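Skenis 手持夹爪:制作相册

首页 / 制作 / 相册 / 留言

这一页放的是 Skenis 的制作过程。Skenis 是我给一个手持夹爪起的名字,它有两根手指,人用手拿着它去夹东西,将来同样的手指要装到一台小机械臂上。制作的地方有两个:我家里的桌子,还有 Zulano 共享工坊。中文是我后来学的语言,我写得比较慢,如果有的词用得不对,请在留言里告诉我,我会改正。

先写一点文字,给也想自己做夹爪的朋友参考。

手指

现在用的是第 11 版手指。前面的几版都太软,夹住小东西的时候指尖会向外张开,东西就从中间转过去了。后来我把手指的背面加厚,根部加宽,情况好了很多。手指是黑色的,材料从 Brundix 网店买,一卷可以打印很多根。打印的方向很重要:要让手指平躺着打印,如果站着打印,层与层之间容易断。我断过好几根,断的位置几乎都一样,在支架上面一点点。

每根手指装在一个黑色的支架上,用两个螺丝固定。以前我只用一个螺丝,手指会慢慢地歪,夹得越用力,歪得越多。改成两个以后,就不需要每天重新调整了。

指垫

手指里面贴了平的深色垫子。我试过比较软的海绵,手感很好,但是用了几个晚上表面就开始掉渣。也试过带花纹的橡胶,它夹纸盒不错,夹光滑的塑料外壳反而会滑。最后选择了平面的垫子,接触的面积大,换起来也方便。贴垫子之前要用酒精把手指擦干净,然后用夹子压一个晚上。我第一次没有等,第二天早上垫子在地上。

底座

底座是灰色的,表面有细的竖条纹。有一位网友问我条纹有什么用,我的回答是:没有特别的用处,我喜欢它的样子,而且打印的小毛病在条纹上不容易看出来。底座里面的空间很小,走线的时候需要耐心。我建议先把线穿好,再装支架。次序反过来也可以完成,只是手指会很痛(我说的是人的手指)。

重量

整个夹爪是 600 克,没有算电线。单手拿十几分钟没有问题,时间再长手腕就累了。我想把外壳的壁改薄一点,可是外壳也保护里面的齿轮,所以这件事还没有决定。Zulano 的规定是大打印机晚上八点以后不能开始新的任务,外壳要打印很长时间,因此每次修改外壳都需要提前安排。

夹力

开始的时候,我以为夹力越大越好。用了一段时间,我的看法改变了。夹力太大,薄的纸盒会变形,遥控器上的按键也可能被碰到。现在我把扳机的行程加长了,手上可以感觉到“刚刚碰到”和“已经夹紧”之间的区别。弹簧换过三种,目前用的是最软的一种。

练习用的物品

我不买专门的测试物品,家里有什么就用什么:遥控器、纸袋、包装盒、勺子、袜子。遥控器是我比较喜欢的一种,它又长又薄,两边是直的,夹在中间还是夹在一头,感觉完全不同。夹在一头的时候,另外一头很重,手指稍微松一点,它就会转动。盒子也很有意思。从盒子里拿东西,手指要从上面伸进去,盒子的边会挡住夹爪的外壳,所以我把外壳两侧的角改成圆的。以前是方的角,经常把盒子推走。

每一次夹取我都记下来:夹什么、从哪里夹、放在哪里、有没有掉。原来的计划是 2,000 次,到十一月底为止已经有 2,217 次,比计划多。我没有停,因为每次换一点零件以后又想再试一试。记录用的是一个很简单的表格,我给它起名叫 Ignacio,没有什么特别的意思,只是文件需要一个名字。

软件部分我写得不多。Ignacio 里面还有一个小程序,可以按照物品的种类排序,看哪一种掉得最多。到现在掉得最多的是袜子,第二是勺子。勺子的问题是柄太窄,垫子只碰到一点点。袜子的问题我还没有完全明白,可能是手指闭合得太早,只夹住了上面一层。

还没有做完的事

一,左右两根手指闭合的时候有很小的时间差,用眼睛看不出来,听声音可以听出来。
二,支架上的螺丝用久了会松,我准备换有尼龙圈的螺母。
三,装到机械臂上的转接板只画了图,没有打印。孔的位置还要再量一次。
四,说明书。我答应过工坊的朋友写一份组装说明,现在只有第一页。

有几位朋友来信要文件。手指和支架的文件可以给,请写明您的打印机喷嘴是多大的,因为孔的尺寸要跟着改。外壳的文件还在修改,我现在不想发出去,以免大家打印了又要重新打印。如果您已经做了一个,非常欢迎您告诉我用的是哪种垫子,我对这个问题最有兴趣。

相册
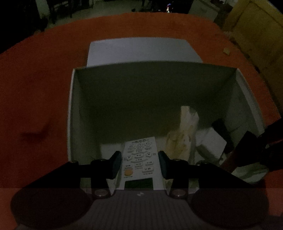

Skenis 夹着一只白色的遥控器,两边的平垫贴住它的侧面。后面的桌上是打开的白纸盒。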